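Re: [akham-residents] The green bins, again

Annapurna Pai wrote:
> Can someone please tell me whether compostable bags are allowed in the
> green bin or not? I've had a sticker put on mine twice since August.
> The Negi website says yes and the sticker says no.

Annapurna, welcome to the club. I've had four stickers, which I believe is the record for the even side of the street.

I rang Negi and was on hold for 28 minutes, during which a recorded voice told me my organics mattered. The person who picked up was lovely. She told me compostable bags are fine as long as they carry the seedling logo, the logo faces out, and the driver is in a position to see it. How the driver sees it at 6 am with the lid shut, she couldn't say. 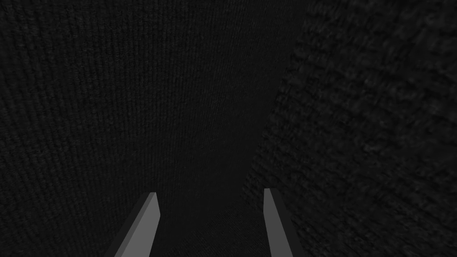 Two grey fingers, close up.

She also said the yellow sticker is a "friendly reminder" and the orange one is a "contamination notice", and that you're allowed up to 15 of the friendly kind before anyone writes to you. Mine are a sort of apricot. I asked which that was and got put back on hold.

For the record, what's allowed in the green bin according to the fridge magnet: food scraps, lawn clippings, prunings no longer than 30 cm, and tea bags. According to the leaflet that came with the magnet, no tea bags. I've been taking mine to work. 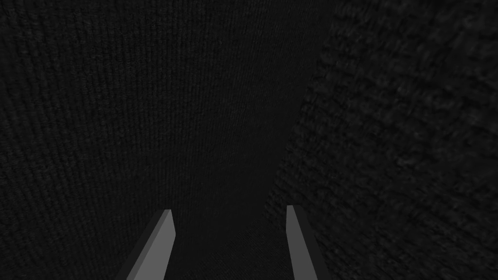 Dinesh Rajput reckons the magnet is the old contract and the leaflet is the new one, so the leaflet wins, and anyone still putting tea bags in is living in the past. He also says the Trallden end of the street has its bins emptied by a different truck altogether, and they've never had a sticker of any colour.

Which would explain Jitendra's bin. I've seen what goes into it and there was half a doona in there at Christmas. 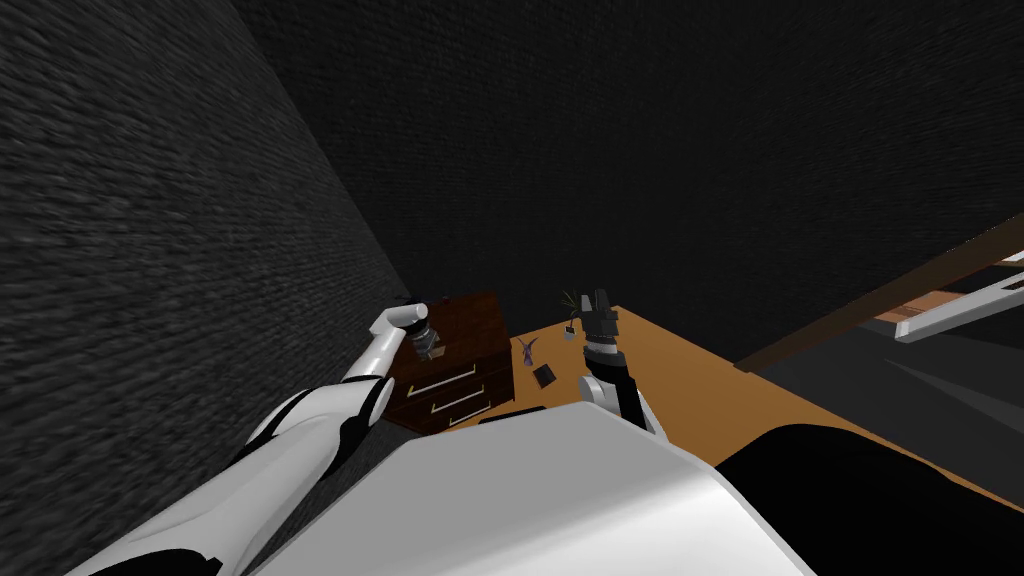
Anyway, my plan is to wrap the scraps in newspaper, as my mother did, and leave the compostable bags in the drawer under the sink, where they've begun composting of their own accord. If you'd rather fight it, the complaints form is on the Negi site under "Compliments".

Cheers,
Welington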